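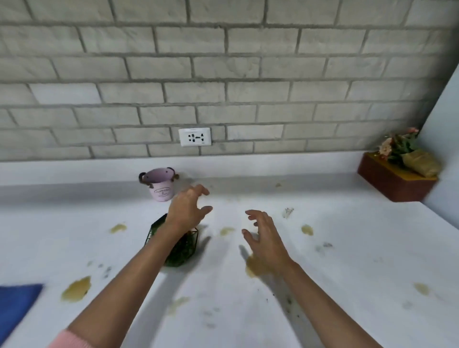
작은 화분과 용기를 조리대 위에 둘 때 벽에서 얼마나 떼어 놓는 것이 좋은가?
손가락이 용기 뒤로 돌아 들어갈 만큼, 대체로 손바닥 하나 너비를 비워 두면 들고 내리기가 편하다. 콘센트가 있는 벽이라면 물을 주는 자리를 따로 정하는 편이 낫다.

실내환경 연구 > 소형 주거 > 조리대 소품 배치 연구 > 4장
3월 / 글: 소형주거 수납연구반

4. 조리대 위 소형 원예 용기의 배치와 취급

4.1 배경

앞 장에서는 조리대 상판을 조리 구역, 건조 구역, 잔여 구역으로 나누었다. 잔여 구역은 조리에 직접 쓰이지 않는 면을 가리키며, 대개 벽 쪽 모서리나 콘센트 아래에 생긴다. 소형 주거에서는 이 면이 비어 있는 경우가 드물다. 양념통, 우편물, 충전기, 작은 화분이 차례로 올라오고, 한번 올라온 물건은 다음 대청소 때까지 자리를 지키는 경향이 있다.

본 장은 그중 원예 용기를 다룬다. 원예 용기는 양념통과 달리 물이 관여하고, 충전기와 달리 잎이라는 부피를 가진다. 잎은 용기의 바닥 면적보다 넓게 퍼지므로 평면도에 바닥 면적만 표시하면 실제로 차지하는 공간이 작게 기록된다. 예비 조사에서 이 문제가 반복되어 본조사에서는 바닥 면적과 수관 폭을 따로 적었다.

4.2 조사 대상과 방법

조사는 Frerichs 연립주택 단지의 18가구에서 진행하였다. 모든 가구는 일자형 조리대를 사용하며, 상판의 한쪽 끝이 측벽과 만난다. 조사에 동의한 거주자에게 평소 조리대에 두는 원예 용기를 그대로 두도록 요청하였고, 조사원이 방문하여 용기의 위치, 벽과의 거리, 콘센트와의 거리, 손잡이 유무를 기록하였다. 기록된 용기는 모두 43점이다.

용기는 세 종류로 구분하였다. 첫째는 Trundska 선반 세트에 딸려 오는 직사각형 받침 용기이다. 둘째는 철사로 짠 다면체 형태의 틀에 작은 식물을 담은 것으로, 이하 ‘철사형’이라 한다. 셋째는 손잡이가 달린 소형 금속 양동이로, 이하 ‘양동이형’이라 한다. 도자기 화분은 수가 적어 기타로 묶었고 본문 분석에서는 제외하였다.

방문 시각은 오전 10시에서 오후 4시 사이로 맞추었다. 저녁에는 식사 준비 때문에 용기를 다른 곳으로 옮겨 두는 가구가 있었기 때문이다. 옮겨 둔 용기를 조사 대상에 넣을지에 대해서는 논의가 있었으나, 거주자가 ‘원래 자리’를 손으로 가리킬 수 있으면 포함하였다. 그래도 두 가구에서는 원래 자리가 어디인지 가족 간에 답이 달랐다. 이 경우에는 주로 물을 주는 사람의 답을 따랐다.

4.3 옮기기 동작의 기록

배치만 기록해서는 그 자리가 쓰기 편한지 알기 어렵다. 따라서 각 용기에 대해 거주자가 상판 앞에 서서 용기를 잡고, 들어 올리고, 개수대 옆으로 옮긴 뒤, 다시 제자리에 놓는 동작을 요청하였다. 잡는 방법은 지시하지 않았다. 한 손과 두 손 가운데 어느 쪽을 쓰는지, 손잡이를 잡는지 몸통을 잡는지를 표에 적었다.

양동이형에서는 두 손을 쓰는 비율이 높았다. 손잡이가 양옆에 고리 모양으로 달린 경우에도 두 손이 모두 고리로 가지는 않았다. 그림 1의 분홍색 양동이에서는 왼손 손가락이 갈색 고리에 걸려 있고, 오른손은 고리 가까이에서 몸통을 감싸고 있다. 이처럼 한쪽은 고리, 다른 쪽은 몸통을 잡는 방식을 본 연구에서는 ‘혼합 잡기’로 분류하였다.

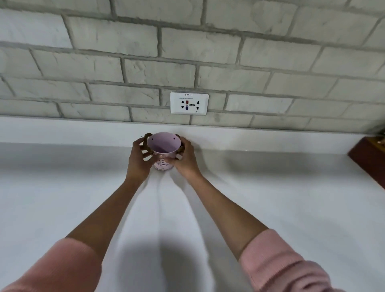 그림 1. 양동이형 용기의 혼합 잡기. 용기는 흰 상판 안쪽, 벽면 콘센트 아래에 있다.

혼합 잡기는 양동이형 14점 중 9점에서 나타났다. 나머지는 두 손으로 몸통을 잡거나 한 손으로 윗단을 집는 방식이었다. 거주자들은 고리가 작아 손가락이 여러 개 들어가지 않는다는 점을 자주 언급하였다. 고리만 잡으면 용기가 앞뒤로 기울어 흙이 쏟아질 것 같다는 답도 있었다. 다만 이 답은 흙이 담긴 용기를 쓰는 가구에서만 나왔고, 빈 용기를 장식이나 도구꽂이로 쓰는 가구에서는 나오지 않았다.

철사형은 양상이 달랐다. 틀의 모서리가 손에 닿는 것을 피하려고 아래쪽 변을 받치는 거주자가 많았고, 잎이 틀 밖으로 나온 경우에는 잎을 먼저 한쪽으로 밀어 놓았다. 옮긴 뒤 제자리에 놓을 때 방향이 바뀌는 일도 잦았다. 다면체 틀은 어느 면이 앞인지 분명하지 않아서, 처음 놓인 방향을 기억하지 못하는 거주자가 있었다. 방향이 바뀌면 벽과의 거리도 조금 달라지므로, 재배치 후의 거리는 참고값으로만 다루었다.

4.4 벽과의 간격

상판 뒤쪽에 턱이 있는 조리대에서는 턱의 앞면을 기준으로 간격을 쟀다. 턱이 없는 조리대에서는 벽 마감면을 기준으로 삼았다. 벽돌 위에 칠을 한 벽은 줄눈이 들어가 있어 측정 위치에 따라 값이 흔들렸으므로, 벽돌의 튀어나온 면에 자를 대도록 통일하였다.

간격이 손 두께보다 좁은 용기는 잡기 전에 앞으로 끌어내는 동작이 거의 항상 끼어들었다. 끌어내는 동작은 짧지만 상판에 긁힌 자국을 남길 수 있다. 바닥이 금속인 양동이형이 여기에 해당하며, 몇몇 가구는 펠트 조각을 바닥에 붙여 쓰고 있었다. Celow 코르크 받침을 까는 가구도 있었으나 받침째 끌려 나온다는 불만이 있었다. 간격이 손바닥 하나 너비에 가까운 용기는 끌어내지 않고 바로 잡는 경우가 많았다.

반대로 간격이 지나치게 넓으면 용기가 조리 구역으로 밀려 나온다. 도마를 놓을 때마다 용기를 뒤로 밀게 되고, 결국 벽에 붙는다. 거주자 가운데 일부는 용기가 저절로 뒤로 가 있다고 표현하였는데, 도마 때문에 조금씩 밀린 결과로 보인다.

4.5 콘센트와의 관계

콘센트 바로 아래는 잔여 구역 중에서도 용기가 자주 놓이는 자리였다. 전기 주전자나 토스터를 쓰지 않는 동안에는 그 앞이 비기 때문이다. 가전을 쓸 때는 용기를 옆으로 옮기거나 전선을 용기 뒤로 넘겼다. 전선을 잎 사이로 통과시키는 가구도 있었는데, 이 경우 플러그를 뽑을 때 용기가 함께 움직였다.

물주기에 관해서는 가구별 차이가 컸다. 용기를 개수대로 옮겨 물을 주는 가구는 콘센트 아래 자리를 문제로 여기지 않았다. 제자리에서 물을 주는 가구는 주둥이가 긴 Rarkar 물뿌리개를 쓰거나 컵으로 조금씩 부었다. 본 연구는 제자리 물주기를 권하지 않는다. 옮기는 수고를 줄이려면 손잡이의 모양보다 용기 주변의 손 공간을 먼저 확보하는 것이 효과적이었다.

4.6 제한점

조사 단지의 상판 깊이가 모두 같으므로 깊이가 다른 조리대에 간격 값을 그대로 적용하기는 어렵다. 동작 기록은 낮 시간에 요청에 따라 이루어졌고, 평소 서두를 때의 동작과는 다를 수 있다. 계절에 따라 수관 폭이 달라지는 점도 반영하지 못하였다. 수관 폭의 재측정 결과는 부록의 표에 따로 실었으며, 다음 장에서는 같은 가구의 창턱 배치를 다룬다.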